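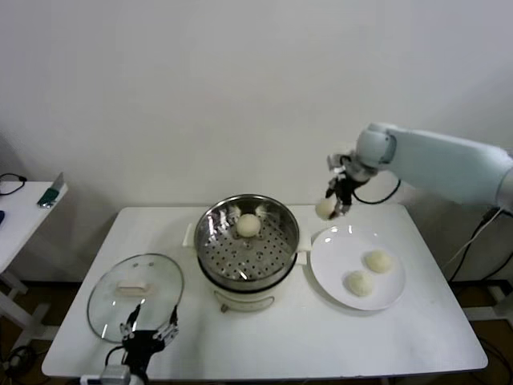

图1 小桌上的电蒸锅，盖子在左，盘子在右

最后更新：12月

本网站使用 Cookie 记录您的语言设置。继续阅读即表示您同意。

在小桌子上蒸面点：关于摆放、盖子和盘子的报告
汉语实践课 课程项目报告

报告人：Mairéad Fitzgerald
组员：Senan Hayes、Diarmuid Conneely
指导老师：Eamon Lenihan

一、为什么选这个题目

我们班的项目题目要跟中国人的日常生活有关系，还要自己动手做。别的小组选了书法和茶，我们组选了蒸面点。我在宿舍里住，宿舍的厨房很小，炉子常常有别人在用。Senan 也有一样的问题。我们都喜欢吃包子，可是在我们的城市，好的包子要坐很长时间的公共汽车才能买到。所以我们想知道，用一个电蒸锅和一张小桌子，能不能把蒸面点这件事做得整齐，不着急，也不烫手。

开始的时候，我们的计划比较大。我们想写面粉、酵母、馅儿、南方和北方的区别，还想采访餐馆的师傅。Lenihan 老师看了计划以后说，这是一本书的内容，不是一个学期的作业。他让我们选最小的一个部分。我们讨论了一个晚上，最后选了“从盘子到锅，再从锅到盘子”这一段。也就是说，面点已经做好了，我们只研究怎么放、怎么盖、怎么取。

这一段听起来很简单，我第一次也这么想。后来我在宿舍练习的时候，把锅盖放在了面点的盘子上面，盖子上的水都流下去了，面点的皮变得很软，很难看。从那天开始，我觉得这个小题目是值得写的。

二、先说几个词

因为有的同学刚学汉语一年，我先解释报告里常用的词。

“蒸屉”是锅上面有小孔的那一层，水汽从孔里上来。有的书上写“蒸笼”，但是我查了词典，蒸笼一般是竹子做的，样子也不同。我们用的是不锈钢的，所以我写“蒸屉”。

“面点”这个词比较大，包子和馒头都可以叫面点。Diarmuid 一直说“包子”，Senan 一直说“馒头”，为了这个他们争论过好几次。Lenihan 老师建议我们在报告里统一用“面点”，只有说到褶子的时候才用“包子”。

“褶子”的读音是 zhězi，就是包子上面捏出来的那些线。这个字我写了很多遍才记住。

“上汽”的意思是水开了，水汽从蒸屉的孔里出来。中国的菜谱常常写“上汽后蒸几分钟”，所以时间不是从打开开关的时候开始算的。我们第一次就算错了。

三、用的东西和桌子的安排

我们的练习在一间小房间里做，用一张白色的长方形桌子，桌子靠着墙。锅是奶油色的电锅，两边各有一个小把手。盖子是玻璃的，边上有一圈金属，中间有米色的把手，还有很小的出气孔。盘子是白色的圆盘，没有花纹。

为什么要写得这么仔细呢？我们在准备的时候试过不同的盘子。Senan 带来过一个很深的碗，面点放进去以后互相压着，拿的时候下面的会变形。也试过一个蓝色的平盘子，它没有边，面点容易滑出去。后来我们就用边稍微高一点的圆盘，手可以拿住边，面点也不会跑掉。

东西的位置，我们是这样定的：锅在中间，盖子平放在左边，盘子在右边。Diarmuid 用左手写字，他觉得盘子应该在左边。我们让他试了反过来的安排，他自己做的时候很舒服，但是我和 Senan 都不习惯。最后为了报告统一，我们用了第一种。如果读者也是左撇子，请把我写的左和右换一下。

关于盖子，有一个小问题我想多写几句。刚打开的盖子里面有很多水。如果马上平放在桌子上，桌子会湿。我妈妈的做法是先在锅的上面停一下，让水滴回锅里，然后再放。Senan 的做法是把盖子斜着靠在墙上，我觉得不好，因为玻璃会滑。我们的决定是：锅上面停一下，斜一斜，再平放到左边，把手向上。要是桌子怕水，可以先铺一块布。

面粉是在 Tully 买的，那是我们学校旁边的一家小店，店主认识我们以后，总是问我们的汉语作业怎么样了。酵母是 Prisa 的，小袋子的那种。我们在家里提前一天做面点，然后带到练习的房间。做法不是这份报告的内容，我只写跟后面有关系的一点：馅儿一共用了171克，是白菜和香菇。馅儿太多的时候皮会破，蒸屉的孔里就会有菜的汁，洗起来很麻烦。

四、步骤

我们把整个过程写成下面的步骤。写的时候，我先用英语想，然后用汉语写，Lenihan 老师帮我改了几个动词。他说“放”这个字我用得太多了，但是我找不到更好的字，请读者原谅。

第一步，加水。我们每次加462毫升。第一次没有量，加得太多，水开的时候碰到了面点的底，底就变成了糊。水太少当然也不行，锅会干。不同的锅要的水不一样，请看自己的说明书。

第二步，把蒸屉放好，轻轻按一下边，看看平不平。这个动作很小，可是如果蒸屉是歪的，水汽会从一边跑出来。

第三步，摆面点。从盘子里一个一个地拿，不要两个一起拿。拿的时候手指在面点的下半部分，不要捏上面，因为上面的形状最容易坏。放下去的时候先让底碰到蒸屉，然后再松开手。

第四步，盖上盖子，打开开关，等上汽。从上汽开始算时间。

第五步，关掉开关以后，不马上打开。我们等3分钟。很多中国的菜谱都这样写，它们说突然打开的话，面点会缩小。我们有一次没有等，面点的皮真的皱了，不过我不能肯定是这个原因，那天的面也发得不太好。

第六步，打开盖子，盖子的边离自己远的那一侧先抬起来，这样热汽往前面走，不会到脸上来。然后把盖子放到左边。

第七步，把面点取出来，放到右边的盘子里，也是一个一个地取。

从第一步到第七步，我们的时间大约是22分钟。这个时间包括等上汽，不包括洗锅。

五、在蒸屉里怎么摆

摆法是我们讨论最多的部分。蒸屉是圆的，面点也是圆的，四个圆放在一个大圆里，看起来有很多办法，但是能用的办法不多。

第一种摆法是排成两行，每行两个。从上面看像一个正方形。这种摆法容易记住，可是从前面看过去，前面的两个会挡住后面的两个，取的时候手不知道应该从哪里进去。

第二种摆法是先在正中间放一个，再把别的放在旁边。我们试了以后觉得不好。中间的那一个跟所有的邻居都很近，蒸大了就粘在一起，分开的时候皮会破。只蒸一个的时候，放在中间是没有问题的。

第三种摆法是我们最后选的，像一个菱形。

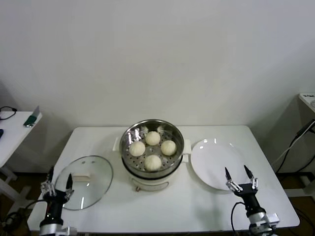 图2 菱形的摆法：后面一个，左右各一个，前面一个

用菱形摆法，正中间是空的，这个地方让水汽上来。我们也觉得比较好取，因为每一个面点都有一侧对着锅的边，从外面可以找到它。

摆的顺序也有关系。我们先放最远的那一个，然后放左边，再放右边，最后放离自己最近的。如果先放近的，再去放远的，手就要从近的那个上面过去。冷的时候只是不方便，取的时候下面有热汽，那就不舒服了。所以取的顺序跟放的顺序相反：先取最近的，最后取最远的。Diarmuid 把这个编成了一句话：“先远后近进去，先近后远出来。”Lenihan 老师说这句话语法有一点奇怪，但是他让我们保留。

面点和面点中间要有多大的空？我们没有用尺子量。Senan 的方法是把一根手指放在中间，如果手指能轻松地过去，就够了。他的手指比我的粗，所以他的空总是比我的大。结果没有很大的区别。我想，对家里的厨房来说，这个方法已经可以了。

另外，下面垫不垫纸，我们组的意见不一样。垫纸的时候，取起来比较干净。不垫纸的时候，底上会留下小孔的印子，也容易粘。Diarmuid 觉得印子很好看。我自己喜欢垫纸，但是纸不能太大，太大了会把孔都盖住，水汽就上不来。一个面点下面剪一张小的就行。我们在网上看到，有人用胡萝卜片或者白菜叶代替纸，我们只试了白菜叶，味道不错，颜色会有一点变黄。

六、在盘子里怎么摆

我以前觉得盘子是最后的事情，随便放就可以了。做了几次以后，我改变了看法。

面点蒸以前，盘子是一个“等候室”。如果在盘子里靠得太近，生的面会粘在一起，拿的时候形状已经坏了。我们一般在盘子上撒一点点面粉。面粉多了也不好，蒸完以后皮上有白色的粉，吃的时候感觉很干。

取出来的时候，盘子要先擦干净。不要用刚才有生面粉的那一面接热的面点，热的皮很湿，粉会马上粘上去。Senan 忘了好几次，后来我们在墙上写了一张小纸条提醒他，他自己也觉得好笑。

盘子里的样子，我们觉得跟蒸屉里一样最好。这样眼睛不用再想一遍：蒸屉左边的，就到盘子左边；蒸屉后边的，就到盘子后边。要是哪一个没有熟，也能知道它原来在锅的什么位置。这个想法是 Róisín Ó Súilleabháin 给我们的，她是高年级的同学，以前在一家叫 Purkura 的面包店打过工。她说在店里，烤盘上的位置和架子上的位置也是对应的。

褶子也是一个要注意的地方。
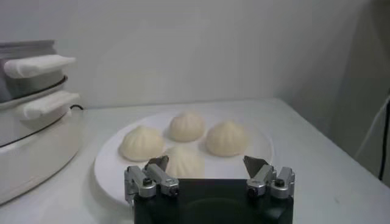

包褶子的时候，每个人的手都不一样，所以同一盘包子里，尖的位置有的在正中间，有的稍微偏一点。这不影响味道，可是影响拿的方法。尖的地方很薄，如果捏住它往上提，它会开，馅儿的汁就会出来。我们的规则是只拿两边，两边的力气要一样。Diarmuid 第一次练习的时候很紧张，用的力气太大，面点上有了两个手指的坑。Lenihan 老师告诉他，想象自己拿的是一只睡着的小鸟。这个比喻对他有帮助，后来他做得比我好。

我们还注意到，从盘子的前面看，最前面的一个总是最容易拿，然后大家就都先拿它。这样剩下的几个就不平均了，盘子有一点重的那边会歪，特别是手端着盘子走路的时候。所以端盘子的时候，请两只手拿。

七、做错的事情

老师要求我们把失败也写出来。除了上面已经说过的，还有下面这些。

有一次我们把电线放在了桌子的前面，我站起来的时候衣服挂住了它，锅动了一下。幸好里面的水还是凉的。以后我们让锅的电线从桌子后面走。

还有一次，盖子放得离桌子边太近。它没有掉下去，但是大家都很害怕，因为玻璃盖子很贵，锅也是 Senan 的姐姐借给我们的。

关于时间，我们的记录不完整。我负责写时间，有两次我忙着看水汽，忘了看表。所以这份报告里没有时间的表格，我觉得用不完整的数字做表格是不对的。

我们也想过比较不同的锅，比如 Cuvberg 的双层锅，可是双层的锅要先把上面一层拿下来才能取下面的，步骤完全不一样。时间不够，我们没有做。如果明年有同学想继续这个题目，我建议从这里开始。第二层要放在哪里，桌子上还有没有地方，这是我们没有回答的问题。

八、洗和收

蒸完以后，等锅凉了再倒水。蒸屉的小孔里如果有干的面，用热水泡一会儿，然后用软的刷子从背面刷，从正面刷会把面推进孔里去。盖子的出气孔也要看一下，它很小，堵住了不容易发现。

桌子先用湿布擦，再用干布擦。面粉遇到水会变成胶，所以如果桌上有很多干面粉，先把它扫掉。这个顺序我在家里做错了很多年。

九、学到的汉语

因为这是汉语课的项目，我也写一点语言方面的收获。我以前分不清“拿起来”、“拿出来”和“拿下来”。做这个项目的时候，从盘子上是“拿起来”，从锅里是“拿出来”，蒸屉离开锅是“拿下来”。用手做一遍，比看书容易记。还有“盖”这个字，可以是东西，也可以是动作：把盖子盖上。Senan 觉得这句话特别好听，整个学期都在说。

现在我还不太会用的是“趁热”。老师说应该是“趁热吃”，不能说“我趁热喜欢吃”。我会继续练习。

感谢 Lenihan 老师修改我们的汉语，感谢 Róisín 的建议，也感谢 Tully 的店主，他有一次多给了我们一袋面粉。我们做得最好的那一批面点，给他送去了两个，他说皮有点厚。

联系我们 | 隐私说明 | © 汉语实践课学生项目 | 返回顶部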